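Aveo Upholstered Bed Frame with Channel Headboard: Review After One Season

The Aveo is a mid-priced bed frame with a tall padded headboard, sold flat in two boxes. I bought the large size in greyish mauve from Zistport in January and have used it every night since then. I paid full price and have no connection to the store.

Delivery and assembly

The boxes are heavy. The one with the headboard needs two people on any kind of stairs, and the store only brings it to the front door unless you pay extra. Both boxes arrived with the corners crushed but nothing inside was damaged.

Assembly took me 90 minutes working alone. Most of it is simple. The side rails hook into brackets on the headboard posts and then get bolted, and the slats come on a roll that you spread out and screw down at each end. The instructions are pictures only and step 5 is wrong. It shows the center support going in before the foot rail, and if you do it that way the rail won't line up. Put the foot rail on first. The hex key in the bag is soft and started to round off before I finished, so use your own if you have one.

The headboard

People buy this bed for the headboard, and it is the best part of it. The padding runs in vertical channels, and the stitching on mine is straight all the way across. The light wooden frame around it keeps it from looking like a big block of fabric. You can sit up against it and read for a couple of hours without stuffing a pillow behind your back. The padding is firm, firmer than it looks in the store photos.

The color is hard to judge online. In daylight it's more gray, and under warm bulbs at night the mauve comes out. If you are matching it to curtains, ask for a fabric sample. Zistport sent me one free and it took a week. 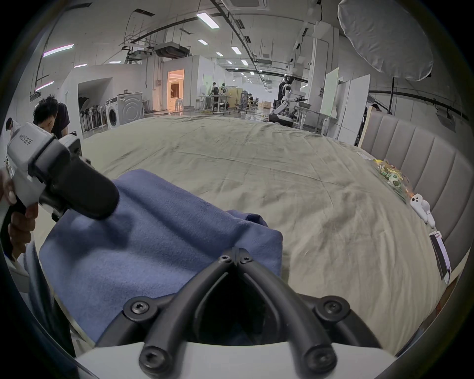 For sheets, I would go with something plain. Beige or khaki looks good next to the mauve, although a thin cotton sheet in that shade shows every wrinkle by the middle of the day. The set I use is from Baranauskienė and it fits a deep mattress without pulling up at the corners. White also works but makes the headboard look darker.

The channels do collect dust, mostly along the top where each one meets the frame. I go over them with the brush end of a vacuum every 2 weeks. The cover doesn't come off, so a spill has to be cleaned in place. I got a coffee drip out with a damp cloth and a little dish soap, and it left no ring.

A full-size bed like this also ends up as the place where the laundry gets folded. There's plenty of room to lay a load out flat, and the headboard stops things from sliding off that end. Small items do slip down between the mattress and the padding. The gap on mine is wide enough for a phone, and I have fished mine out more than once.

Noise and stability

It was silent for the first month. After that I had a creak on the left side whenever I sat down, and tightening the rail bolts fixed it. I've tightened them again since. The center leg has a screw-on foot that you can adjust for an uneven floor, and it needs to touch the floor firmly or the slats bow.

The rated load is 230 kg including the mattress. Mine is a heavy foam mattress and I haven't noticed any sag.

Compared with the Drostoda

I looked at the Drostoda before buying this one. It's cheaper and has drawers underneath, but the headboard is lower and the padding is thin enough to feel the board through it. If you need storage, get the Drostoda. The Aveo has no storage, though there is enough clearance for flat boxes.

Good: comfortable headboard, even stitching, solid once it's bolted tight.
Bad: error in the instructions, poor hex key, cover can't be removed, gap behind the mattress.

I would buy it again at this price. The extra charge for carrying it upstairs is worth paying.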